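4. Fixing the Wondel tap timer

Turn water off at the main first. Unscrew old nozzle, keep the washer.

1. Push the collar on till it clicks.
2. Hand tighten only — no pliers.
3. Fit 3 batteries, flat end to the spring.
4. Hold SET untill the light blinks, then let go.

Note: timer locks after 18 minutes without a button press. Hold SET again.
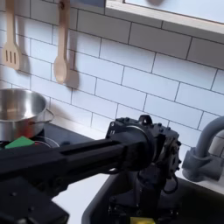
Default run is 11 minutes, change it with the + key. Short runs suit a small sink, long ones are for garden hoses. Keep the timer body out of the basin, and don't leave anything lying at the bottom like the yellow thing in the photo if the tap is set to run while you're out — it can end up over the plug hole.

CAUTION: not for hot taps. Bring outdoor timers in by November.

Leaks at collar: refit washer, try again. Still leaking, ask Wolfram Thiele for part 196.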